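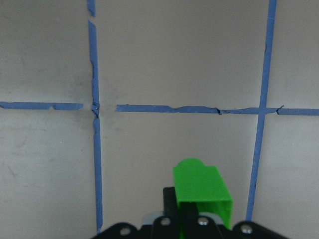

## Re: Surface marking in the ground floor workroom

To all members of the Skjelbred list,

Thank you to those who replied to the July notice. The earlier message is quoted in part for those who joined the list recently.

> The blue tape grid on the pale worktop is to remain in place until the end of the month. Users are asked not to lift or re-lay individual strips. Questions about spacing should go to the Wevevum office, room 29.
>
> Ylva Dahlgren
> Workroom Coordination, Drallement

Several members have since asked whether the grid may still be used for layout work. It may, with the following reservations.

The horizontal line has a gap beside the left vertical, where a crumpled scrap of tape marks the crossing. The right vertical leans slightly and should not be used as a straight edge. Where a square corner is needed, please measure from the edge of the worktop.

The tape will be taken up and laid afresh under work order 783. New strips will be cut with scissors – torn ends are difficult to align – and pressed down from the centre outwards. The surface will be wiped beforehand, as there are faint grey smudges across it. The Briline cleaner kept in the cupboard is suitable; scouring pads are not.

The worktop will be unavailable for 40 minutes from 4 pm while this is done. Members with items on it at that time are requested to move them to the side shelves beforehand.

Replies should be sent to the list and not to individual staff.

Ylva Dahlgren
Workroom Coordination, Drallement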